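4.2 Where people say a thing "goes"

I went into this part of the study expecting to write two pages on kitchens and ended up writing most of a chapter on words. My question was simple enough: when someone in Likville tells you that a thing "goes" somewhere, what do they mean? I sat down with 22 households there and 24 more in Sendasness, usually over coffee, and I asked people to talk me through putting things away. I didn't ask for rules. I got rules anyway!

The Likville speakers used "goes" for habit. "The sponge goes in the drawer" meant that's where you'd find it on most days, and if it turned up by the sink they weren't bothered. In Sendasness the same sentence was closer to a law (one woman corrected her husband twice while I was still getting my pen out). I had a hunch about this from my pilot talks in January, but I'd put it down to a couple of bossy families, and I was wrong about that.

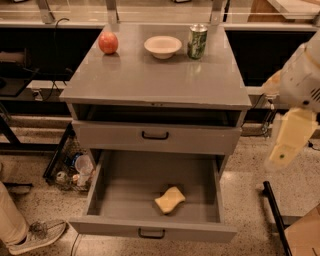

Figure 3. Everyday items on a cabinet top, with a sponge in the open lower drawer.

What really surprised me was how people handled the in-between places. A counter, a cabinet top, the arm of a couch: does anything "go" there, or is it only "left" there? Fruit was the big troublemaker. Plenty of speakers told me an apple goes in a bowl, full stop, and that an apple next to a bowl has been left. Others thought this was a silly distinction and told me so, at length. Drinks were easier. I heard "left" for a can almost everywhere, even from people who said they always keep one in the same spot (I pushed on this and got nowhere).

I coded each use as habit, rule or blame. Blame is my own category and I'm fond of it, though I admit it's a messy one. It covers sentences like "somebody's left the drawer open," where the verb is doing a job that has very little to do with drawers. Of the 64 longer stories I recorded, 11 had a blame use in the very first sentence, and nearly all of those came from people living with teenagers. I haven't tried to test that last bit and I don't think my sample could carry it.
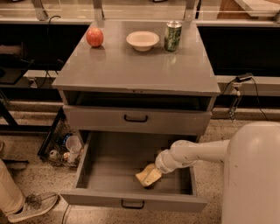

Tobiloba Haruna read an early draft of this section and objected that blame isn't a meaning of "left" at all, just a tone of voice, and that I'd hear the same tone on "put" if I went back and listened for it. So I went back and listened. It's there on "put," but it comes with a name or a "you" attached, as in "you put it there." With "left," speakers can grumble at the whole house and point at no one. I've kept the category and added the grammatical subject as a separate code, following the layout in Bradley Hartley's Staniforth notes on household verbs.

One loose end is the word "lives," as in "the bowl lives up there." I only began marking it halfway through the Sendasness talks, so the counts for it aren't reported here. The recordings from Erkia, which I take up in 4.3, have far more of it.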